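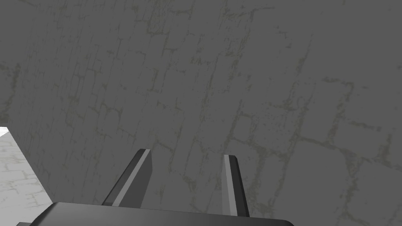

The simulator side of the project is where most of my spring has gone, so I'll start there, and thank you again for letting us move the budget across from the travel line to pay for it. The view I work in when I'm driving is the one from the wrist, looking out past the two fingers, and I've become very fond of it. The fingers are plain dark shapes and the surfaces beyond them have a broken block pattern drawn over dark grey, a bit like old stonework with half the joints rubbed away. I like having that pattern, as on a flat plain colour I lose all sense of how far off I am and end up creeping along like a learner driver in a car park. With the lines there I can judge my approach much better, and my runs have got smoother for it.

For anyone on your side who missed the last report: Brunach is the part of the work where a person teaches the arm a job by doing it, either by taking hold of the real arm and moving it through the job, or by driving the simulated one from a hand controller at a desk. Foltent is the software that stores the runs and plays them back. I look after the teaching, and Chun-yin Siu looks after everything that happens to the runs afterwards (the training, the testing, the long silences followed by "could you do that batch again please").

So, where are we? We promised you 2160 recorded runs by the end of the grant and we have more than 200 in the simulator that we're happy to keep. I know that sounds thin! Most of the early ones were thrown out, and I'd sooner tell you so than pad the number. I was closing the fingers too soon on nearly every approach, then opening them and having another go, and the arm was learning my dithering along with everything else. Chun-yin played me one of the trained attempts and it hesitated in exactly the way I do. Very embarrassing. We agreed a rule after that: if I open the fingers a second time, the run goes in the bin and I start over.

The controller has been the other headache. The first one had a lag you could feel in your teeth, and my turns always went past where I wanted them. We swapped it for the Zapata unit in the smaller room and it's far nicer, though the grip button is stiff and my thumb complains by the afternoon. I now stop after 70 minutes whatever happens. The runs I made when tired were the ones Chun-yin kept sending back anyway, so we lose very little by it.

On the real arm, things are slower but going well. Apolline Leblanc came over from Uden for two days and guided it by hand through the reach and the grasp, and she's so much better at it than me that we've rather rewritten the plan around her. She holds it low down near the wrist and lets it hang a bit before she commits to a direction. I tend to shove. We recorded both of us doing the same job, and we'd like to keep both styles in and see which one the arm copies more reliably. Chun-yin thinks hers will win easily. I've put up a small fight for mine but my heart isn't in it.

A few things we said we'd do and haven't. The written guide for new teachers is half a guide: the part on posture and camera view is done, the part on when to give up on a run is still a page of my scribbles. Driving the arm over the network from Uden hasn't been tried at all, as we're still waiting for the line to be sorted out at their end. And the comparison between hand guiding and remote driving can't start properly until we've got enough of Apolline's runs to be fair to her.

Money is fine. We've spent less than planned on repairs (touch wood) and a little more on desk time, and the two nearly cancel out. I'd like to ask whether we can carry what's left of the repairs line into the summer, to pay for a second visit from Apolline in May. If that needs a form, send me the form and I'll fill it in the same day, promise.

Next up for me is another block of simulator driving, with more varied starting positions for the arm. At the moment I begin nearly every run from the same side, and Chun-yin has pointed out, quite kindly, that the trained arm goes to pieces if you start it anywhere else. You're very welcome to come and have a go on the controller yourselves if you're passing. Bring a patient thumb.

Projects > Brunach > Progress reports
3/21/18
4 min read

Related
Brunach: what we asked for and why
Choosing a hand controller
Foltent storage notes
Hand guiding at Uden, first visit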